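Packed lunches for a week of split shifts – what keeps?

Lurngate Community Board > Food and Kitchen > Everyday cooking

kettle_and_hob
14 June 2018
I've been moved to split shifts at the depot, so I need to eat one meal at half eleven and another at six, both away from home. There's a fridge but the microwave is always in use. I've been buying from the garage and I added up my receipts: £90 in June so far, and the month is only half gone. I'd like to cook twice a week and live off that. What lasts three days and is still worth eating cold?

Yeo_Lane
Grains. Pearl barley is better than rice on day three, it doesn't go hard. Cook a big pan, drain it, dress it while it's warm with oil and vinegar, then add whatever you've got. I leave cucumber and tomato out until the morning or the whole tub goes watery.

I wouldn't keep rice for three days at all. One day, then bin it.

marrowfat
Agree on the barley. I'd add that the tub matters as much as the food. I had a set of round ones from the market and the lids warped in the dishwasher. Now I use two flat rectangular ones that stack, and put the fruit in separately. 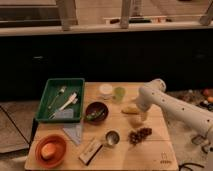 For the six o'clock meal I do cold omelette cut into strips. Two eggs, spring onion, a bit of cheese. It keeps two days, and it doesn't smell when you open it, so the rest of the mess room leaves you alone.

Pulleo
Sorry but cold omelette is grim. If you've got a fridge and no microwave then a wide-necked flask is the answer. Fill it with boiling water for ten minutes, tip that out, then put the soup or stew in properly hot. Mine is still hot at six if I fill it at noon.

marrowfat
He's leaving the house before eleven and eating the second meal at six. That's a long time for a flask.

Pulleo
Depends on the flask. A cheap one won't do it, I'll give you that.

S. Hsu
I'm Shu-fen Hsu, I used to run the lunch club at the Yeo Road hall. We packed cold meals for people to take away and the ones that came back uneaten were nearly always sandwiches with wet fillings. What went down well was noodles with sesame dressing, potato salad made with yoghurt, and lentils with lemon. Dress the noodles the night before. Beans and peas should be cooked, then cooled quickly under the tap so they stay green. 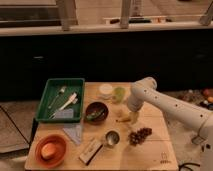

Bread goes in its own bag and gets buttered when you sit down. The other thing we learned was to salt more than you would for hot food. Cold food tastes of very little otherwise.

kettle_and_hob
Thanks all. I like the sound of the lentils. Are tinned ones all right or do I need to boil dried?

S. Hsu
Tinned are fine. Rinse them well and let them drain for a few minutes.

Yeo_Lane
Dried are a lot cheaper if you're doing this every week. Green ones take me 25 minutes with no soaking.

plukton_m
Masanobu Minami here, I do nights at the same sort of place. My advice is don't make five identical tubs. I did that for a fortnight and by the end I was back at the garage buying pasties. Make one base and change the dressing. Also keep a fork in your locker.

Pulleo
Two forks. They walk.

kettle_and_hob
Got barley and two tins of lentils on the way home. I'll try the omelette as well, sorry Pulleo. Will post again when I've done a full week.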